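About Us

Welcome, and thank you for stopping by to find out who we are. Pirnel is a small herb house and teaching school on the edge of Wundthorpe, and we have been drying, blending and talking about herbs for longer than we ever planned to. It started with one kitchen, one very large bunch of lemon balm, and more enthusiasm than shelf space. We have more shelves now, but the lemon balm still gets away from us every summer!

How we began

The first teas we sold were the ones we drank ourselves: peppermint after supper, chamomile before bed, and a fennel and anise seed blend that came down through the family and that we simply called Anis. People in town began asking for a bag of it to take home, then for two bags, then for the recipe. We gave the recipe away freely (we still do, it's on the card in every tin) and they kept buying the tea anyway, which we took as a great compliment.

From there it was a short step to teaching. Neighbors would come by for tea and stay to ask how we dried the leaves without losing their color, or why their own mint had turned brown in the jar, and before long we were holding an evening class at 7 p.m. with everybody squeezed in along one bench.

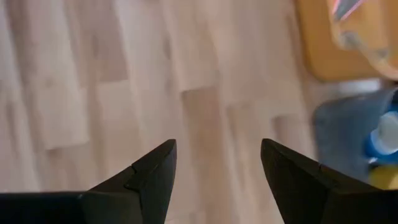

That class filled up, so we added another, and the spring after that we moved into the building we're in today. It used to be a seed merchant's, and on a damp morning the old storeroom still smells a little of clover. We love that about it.

What we grow and what we buy

We grow 30 kinds of herbs in our own beds, mostly the everyday ones: thyme, sage, calendula, lemon verbena, nettle, three sorts of mint and a rather bossy patch of oregano. Nothing is sprayed. We pick in the morning once the dew has gone, and everything goes onto screens in the drying room the same day.

Some things just won't grow for us, however nicely we ask. Our ginger, turmeric and holy basil come through Poojary, a family-run importer we have worked with since our second year. They tell us which harvest each sack comes from, and when a batch isn't good enough they say so before we have to. We can't tell you how much that is worth to a small business like ours.

The school

Our herb course runs over 12 evenings, beginning each September, and it is meant for people who have never so much as made a cup of fresh mint tea. We cover:

Growing herbs in pots, beds and on windowsills

Picking and drying, with plenty of time to get it wrong and try again

Teas, infused oils and simple salves

Reading labels, and when to leave a herb alone

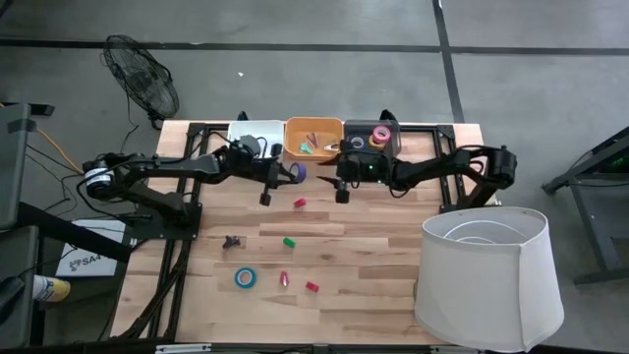 What we believe about herbs

We are very fond of herbs and we try to be sensible about them too. A cup of chamomile is a lovely way to end the day, and a ginger tea can be a real comfort on a cold afternoon, but we don't sell cures and we won't promise you one. Herbs can interact with medicines, and some are best avoided in pregnancy, so if you take anything regularly please have a word with your doctor or pharmacist first. If you come to our counter with a question that belongs in a doctor's office, we'll tell you so, kindly, and probably offer you a cup of something while we do.

We also believe in small batches. Last year we packed 1,202 tins of Anis and 1,803 bags of our other teas, all of it here in Wundthorpe, and we could probably have sold more. But dried herbs lose their scent if they sit too long, and we would sooner run out of a blend for a few weeks than send you a tired one.

Questions we are often asked
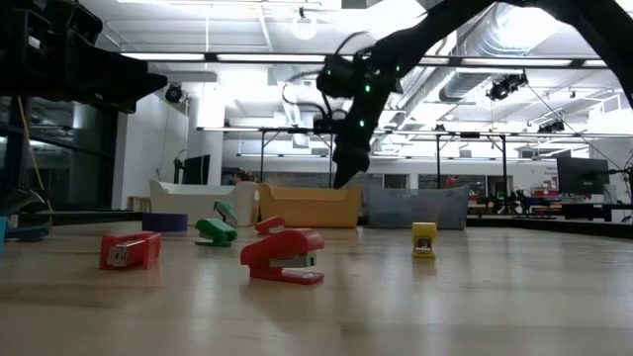
How should I store my dried herbs at home?

Keep them in a tin or a dark jar with a tight lid, away from the stove and out of the sun. Leaves and flowers are at their best within a year, and roots and seeds will usually last a good bit longer. If you rub a leaf between your fingers and can hardly smell it, it's time for a fresh batch.

Can I visit without booking a class?

The shop is open to everyone, and you are welcome to wander through the beds while you're with us. Dogs are fine on a leash, though we do ask that they stay off the thyme.

Do you send orders by mail?

We do, and we pack them ourselves. Large orders in the weeks before the holidays can take a little longer, so please write to us early if you need something by a certain day.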